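塑料薄膜包装

塑料薄膜包装,我自己习惯叫它“软包”,就是用一层薄膜把东西裹住、封上口的那类包装。这个条目我从前年三月写到现在,改了不知多少遍,哪里啰嗦了请多包涵(我一聊包装就刹不住)!

先说材料。最常见的是聚乙烯,软,有点雾蒙蒙的;聚丙烯挺一些,也亮一些,捏起来哗啦哗啦响。我在Plondbridge住过一阵,当地有家叫Predora的小厂,做的全是半透明的白膜,厂里的目录上列了24种厚度,最厚的那种我用指甲都掐不动。

封口的办法也不少:热封、胶封、拧一下再扎起来,都算。热封靠加热把两层膜压到一块儿,温度低了粘不牢,高了又会起皱。

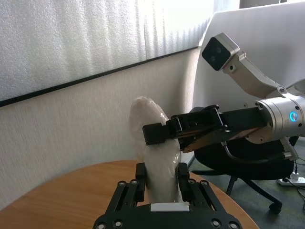 有位读者来信说,我把热封写得太简单了,Wodano的老式封口机光调温就有35档,换一种膜就得重新试,聚丙烯尤其难伺候。说得对,我后来把这一点补进了“设备”那一节。

再说尺寸。Zheng牌的卷膜标称宽度是630毫米,我拿尺子量过一卷,632毫米,多出来的那点大概是裁切的余量,反正我用着挺高兴。

回收这一块我还没写完。单一材料的膜好办些,复合膜要把各层分开,麻烦得多,各地收不收也不一样,投放之前最好看看当地的分类说明。

另见:收缩膜、气泡膜、热封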